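Peltent diary: a long afternoon of sorting

2025-07-13

I promised in my last post that I'd write up how the example gathering is going, and then I let it slide, so please forgive me and pour yourself something nice, because I have a lot saved up. For anyone new, Peltent is our little sorting project. We steer the two arms through a job by hand, over and over, and the learning system (we call it Mfaume, after a lake in a story I loved as a kid) studies the recordings and tries to work out the job for itself.

The job at the moment is moving things between trays. It sounds so simple! I thought so too, right up until I sat down at the controls and spent half a morning learning to think with somebody else's elbows.

My goal for the session was 60 good runs. I keep the lights the same and I keep the wall the same, but I do like to change where things stand, because an early batch had every cylinder in nearly the same spot and Mfaume learned that spot beautifully and not much else. The black ones are my favorites, with that crinkled, shiny wrapping that throws the light back at you from every side. 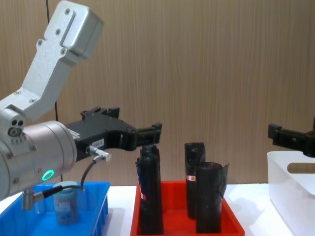 Slowing down

The biggest change since spring is that I've stopped rushing. I used to swoop in and grab, which felt very skilled and made terrible examples – all the useful part was over in a blink. Now I come in above the thing, wait a breath, and close the fingers gently. A run takes me 30 seconds when I'm behaving myself. My shoulders complain by the end, and I've started putting on old radio plays to keep me from speeding up.

I also throw out fewer runs than I used to. If I fumble a grip and then fix it, I keep that one and mark it in the notes. Mfaume is going to fumble too, poor thing, and it ought to have seen somebody recover. The pale blue cylinders are good for this kind of practice, and I try to carry them upright over the rim of the bin with the black ones left standing where they are.

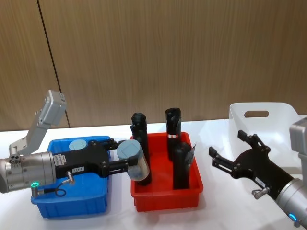 What comes next

I'll train on the new batch this week, and I'd be very happy with 5 clean sorts in a row. After that I want to try Lesten, the labeling tool I've been building on and off, so I can stop typing my notes into a spreadsheet with one finger. The bigger round of recording is planned for September, with both arms sharing the work a bit more, and I'll need to practice before then. If you've gathered examples of your own and have a trick for keeping your hands steady, please leave a comment – I read every one of them, usually over breakfast.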